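Okay, a long one tonight, so get some tea. I want to talk about living with dark walls, and why I stopped being scared of them.

I grew up in a house in Flodwood where every single room was cream. My mother repainted every October, same cream, and I truly thought that was the law.
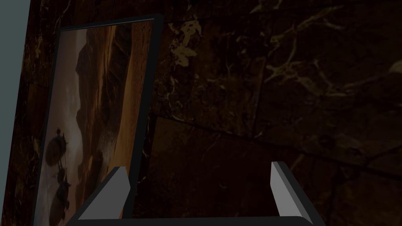
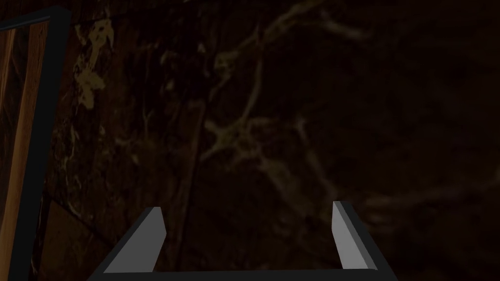
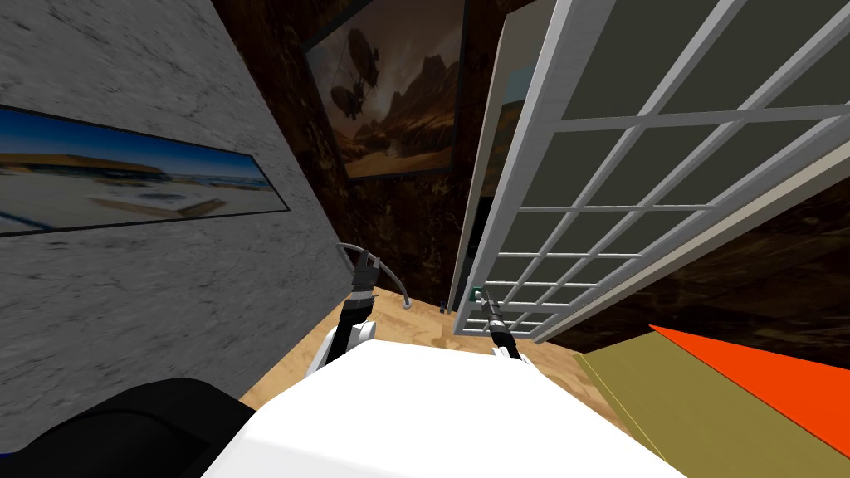
Dark brown marble with veining, in all three. The airships are in the last one.

So! My first dark room was a hallway, and I lost my nerve twice – once in the store and once with the roller already in my hand. My friend Arnon finally did the first wall for me while I made sandwiches.

What I'd tell anybody starting out: buy the little sample pot and live with it for a week. Look at it at breakfast, look at it with the lamps on. Mine went from plum to almost black by suppertime and I loved it.

Also, warm bulbs. Please. I had a bright white one in there for months and it felt like waiting for the dentist.

My mother came to visit at 90 and stood in that hallway for a good long while. Then she asked what the color was called. She's 92 now and her bedroom is dark green, and she still does the kitchen in cream.

– Joon-young Ji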